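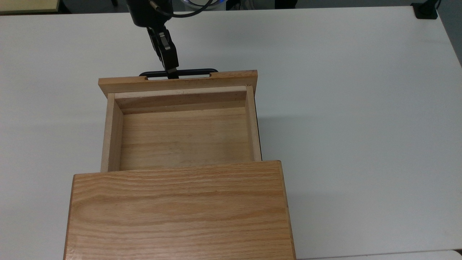

Questions people ask me about the Shim drawer kit

I'm Consuelo, and I answer most of the mail for Shim. It's our practice cabinet for robot arms: a small tabletop cabinet with an oak top and one drawer with a black metal bar handle that a two-finger gripper can get hold of. The same questions keep landing in my inbox, so I've put my answers in one place. Last updated 2020-06-15.

What do I get in the box?

The cabinet, already put together, with the drawer in it. You also get 4 spare drawer runners (the bit that wears out first), a spare handle with its screws, and a card with the measurements you'll need for your software. No arm, no gripper, no camera! I say that in capital letters on the order page and I still get a couple of sad emails every month.

Will it work with my arm?

Probably, if your gripper opens wide enough to go over the bar and your arm can reach past the top of the cabinet to the drawer front. We like to set ours up so the drawer opens toward the arm, with the fingers coming down onto the handle from above, and pinch the bar near the middle. You can come at it level from the front too, but then check that your wrist clears the table. Send me your gripper model before you order and I'll tell you if we've had one on the bench.

Why real wood? Wouldn't plastic be cheaper?

It would, and Emrys (who builds them) has heard this from everybody, including me. We wanted a drawer that drags a little and changes its mind when the weather gets damp, the way the one in your kitchen does. A plastic one slides the same way every time, and then people take their robot to a real house and get a nasty surprise. The oak is on the outside where it shows. The drawer box is a plainer, paler wood, and yes, small nicks and specks in it are normal. Please don't send it back for those.

How many times can I open and close it?

We ran one for 3,000 pulls before the runners got sloppy enough to bother me. Swap the runners and keep going. It takes a screwdriver and a cup of coffee.

Does the cabinet need to be fixed down?

For slow pulls on a table with some grip, no. On a slick top, yes, or your arm will drag the whole thing toward itself and look very pleased about it. There are two holes underneath for bolts. Double-sided tape works for an afternoon.

My gripper keeps slipping off the handle. Help?

Nine times out of ten it's closing too high on the bar. Bring the fingertips down a touch until they sit just above the drawer front, close, wait a beat, then pull. If you have bare metal fingertips, try rubber pads. And if the pull path isn't straight, the drawer binds and the fingers pop off, so check your angle before you crank up the force (I've bent a handle doing it the other way around).

Do you sell setup help?

We do! Xinyi Lu does a remote session where she gets you from unboxing to a first clean open and close. It's $144 and it runs as long as it needs to, up to 4 hours. Have your arm powered and homed before the call, and a second camera pointed at the drawer if you can manage it.

Can I get a bigger one, or two drawers?

A two-drawer version is coming in August. I don't have a price yet, so please don't ask Emrys, he'll make one up.

What about shipping and returns?

Shipping is included inside the US. Returns are fine for 73 days (an odd number, I know, it was a typo on our first order form and we kept it). Keep the foam if you think you might send it back. Email me with your order number and I'll get you a label.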